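## 4. Getting the wrist view and head view to agree

Before you start, have Plumodetti running and the hand idling with its fingers open. I do this bit standing up, one hand near the stop button, and I'd ask you to do the same!

1. Open the **Views** tab and pick *Wrist*.
2. Set the picture width to 768. Bigger works too, but my laptop starts to wheeze.
3. Check that you can see the fingers with some floor behind them, then press **Mask self**. The planner has to know which grey bits are robot, or it'll try to steer round its own knuckles.
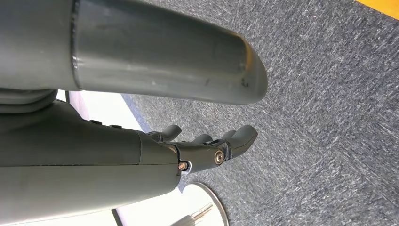 *Umesh Solanki*

4. Look at the bright patches. If a big pale area has gone pure white, drop the exposure a notch and mask again (I usually need two goes).
5. Switch to *Head* and bring the hand over the desk in **Slow**. Leave the speed at 10 for now, however tempting the slider looks.
6. Draw a box round the organiser and name it `tray`. Draw another round the phone and set it to *keep out*.

> **Caution:** people's hands aren't masked for you. If someone's sitting at the desk, tick **Person near** before you plan anything.

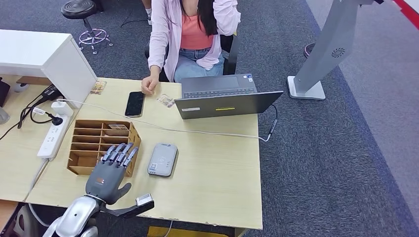

*Head view: hand above the cardboard organiser, phone further back.*

7. Press **Plan only** and read the log. Error 11 means the two views disagree about where the tray is, so go back to step 3.

Vanderleia Teixeira keeps her planner limit at 1000 tries. I've copied her and been quite happy with it.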